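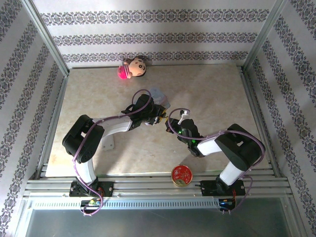
7. Sorting the small stuff into tins and tubs

Right, you've got the Plikier shelf up and the Sallerel baskets clipped on, so now comes my favourite bit (and the bit my family runs away from). This section deals with all the little things that end up on the floor: buttons, hair clips, doll's clothes, the odd jigsaw piece. You'll want a clear patch of floor or a big table, and a cup of tea.

7.1 Get your containers together

1. Fetch every lidded tin and plastic tub you can find. Old biscuit and sweet tins are brilliant. I'm very fond of a round one with a red lid and gold patterns, far too pretty to go in the recycling!

2. Add a see-through tub or two. A pale blue one is fine, as long as you can make out what's inside without opening it.

3. Wash everything in warm soapy water and leave it upside down on a tea towel overnight. I do mine on a Sunday evening and forget all about it until Monday.

Note: Tins go rusty along the seam if you put them away damp. Run a dry cloth round the rim before the lid goes back on.

7.2 Sort and fill

4. Tip one basket out at a time. Please don't do what I did the first time and empty all of them at once, I was still there at bedtime.

5. Put soft toys to one side straight away. A small doll in a pink knitted hat takes up half a tin all by herself, and she'll be much happier in the Akbulut hanging pocket (see section 9).

6. Tiny hard things go in the tins, anything you reach for every day goes in the see-through tubs. Fill them three quarters full and stop there, or the lids spring off when you pick them up.

7. Stick a label on the side of each tin. Labels on lids are no use at all once you've stacked them, and lids have a habit of swapping tins.

Caution: Buttons, beads and small batteries must go on the top shelf, out of reach of young children. Check that the lid is pushed down all the way round.

7.3 Put them on the shelf

8. Heaviest tins at the bottom, light tubs higher up. The Plalholm insert (part 806, sold separately) gives you a gap of 19 cm, which takes two ordinary tins one on top of the other.

9. Leave a bit of space at the front edge so little hands can put things back without knocking the whole row over.

If a lid sticks, hold the tin under your arm and turn the lid a little as you lift. Don't go at it with a knife, you'll scratch the paint. Spare labels are on page 29.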